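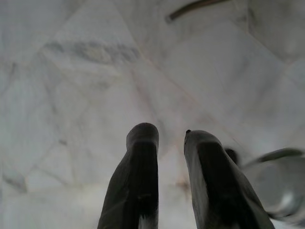
pinch_limit wrote:
I would add a rule for the fingers being open before the arm goes anywhere. Our checklist at Avport has it as line one. Open, empty, then move. It takes two seconds to check and I have never seen a good argument for skipping it.

overhead_joint wrote:
Agreed on open and empty. We also check the pads at the start of each shift. If the rubber is worn, a thin handle can rotate in the grip and you don't find out until it's over the floor.

tablework wrote:
OK, I've put both of those in. This is the draft for flatware work in people's homes. Please pick it apart. I want to freeze it before January.

1. Fingers open and empty before the first move. Pads checked at start of shift.

2. Only the items for the current task go on the table. Everything else goes on a cabinet or shelf outside the reach limit. If two tables are side by side, treat the gap as part of the work area and keep hands out of it. 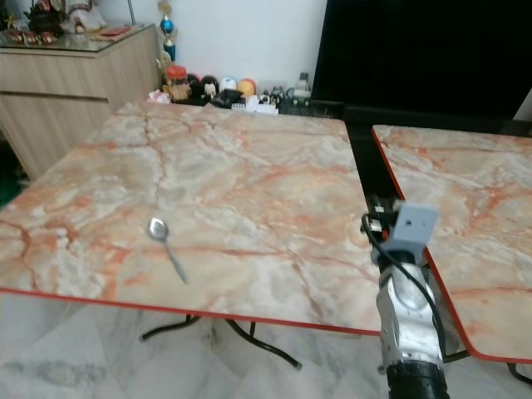 3. Cables run down the arm with enough slack for full wrist rotation. Turn the wrist through its range by hand with the power off before the first run.

4. Grip force cap at 70 percent of the controller maximum for spoons and forks. Lower if the item starts to bend.

5. Person with the stop button stands where they can see the gripper and the table edge at the same time. No phone in the other hand.

6. Forks count as pointed items. Nobody leans over the table while one is in the gripper.

slowlane wrote:
I don't agree with 6. If a fork is a pointed item then so is a pen, and you will have operators filling out the pointed item sheet all day. People stop reading a sheet they fill out 31 times a shift. Keep it for knives and scissors.

pinch_limit wrote:
A fork in a moving arm is not the same as a fork in a drawer. It can be at face height if the operator is seated. I'd keep the rule and drop the sheet.

tablework wrote:
That works for me, the sheet was a leftover from the Cledano version. New wording for 6: forks are treated as pointed while held. Everyone stays back from the table until the gripper is open again and the arm has stopped. No paperwork.

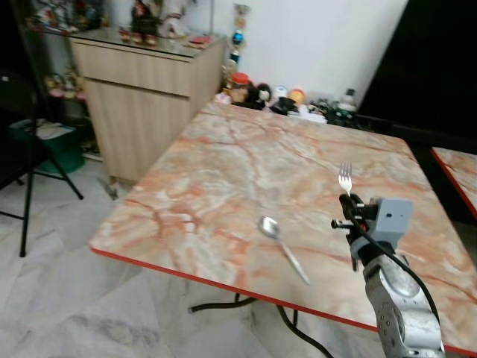
I'm also adding a line that the operator calls out "holding" when the fingers close on a fork, so anyone else in the room knows without having to look. It felt silly the first day. We kept doing it.

slowlane wrote:
Fine with that. What about item 4, where does 70 come from?

tablework wrote:
Our own logs, 2,950 picks. Above 70 we started marking handles and the drop rate didn't get any better. Your gripper may be different, so I'll write it as a starting value.

overhead_joint wrote:
Please also say who is allowed to change it. On the Haremance job anybody could edit the cap and by the end of the month every station had a different number.

tablework wrote:
Good point. Shift lead only, and the change gets written on the card with the time.

slowlane wrote:
Does 2 cover a second item from the same task lying next to the target? Ours bumps those.

tablework wrote:
It's allowed right now. I could add a minimum spacing but I don't have a number I trust. If you have one, post it.

slowlane wrote:
We use one open gripper width on each side. I'll look up what that is in inches and post it tonight.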